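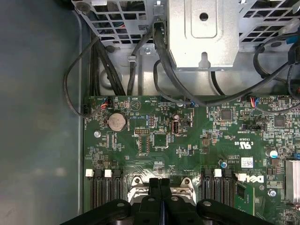

Can a high school club teach a robot arm to put memory into a desktop computer?

With enough patience it can, though the club at Bristley Technical High School needed most of a school year to get one module into one slot on a regular basis.

The club meets after classes in a former drafting room. Its project for this year's Drendby Student Automation Meet is called Fetell, and the task is simple to state. The arm picks a memory module out of a holder, carries it to an open computer, lines it up with the slot and presses until the latches close. A person who has done it once can repeat it in less than a minute. The arm's best run so far took 308 seconds.

Work began in October with the holders. The students drew them on a computer, tried them on the bench and drew them again when the modules leaned over or stuck. After that came the grip. A memory module is thin, and if it sits even slightly crooked between the fingers it will meet the slot at an angle and go no further.

Pressing is the hard part. Too little force and the module stays loose. Too much and the board bends. The club settled on a slow push in short steps, with a pause after each one so the program can check the arm's position before it goes on. The students log every attempt, good or bad, and the log now holds 2791 lines. Most of the early ones end with the word "missed."
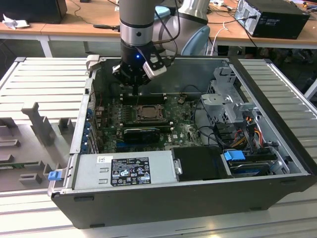

The arm reaches into an open tower during work on the Fetell project.

Old office computers suit the job well. They are cheap, they come apart easily, and a scratched board is no great loss. The club's supply comes from Gaber, a repair shop in town that sets aside machines its customers no longer want.

Members split into 2 groups. One writes the motion program and the other looks after fixtures, cables and the log. They trade places every 4 weeks – a rule the students made themselves after the programmers kept asking for holders that could not be built.

At Drendby, teams are scored on finished insertions, and a person may not touch the module once the run has started. Stopping the arm is allowed but costs points. The Bristley team expects to use the stop button at least once and has planned its run with that in mind.

The next job on the list is taking a module out again. That means opening the latches first, and the students have yet to agree on which finger should do it.

2024-03-23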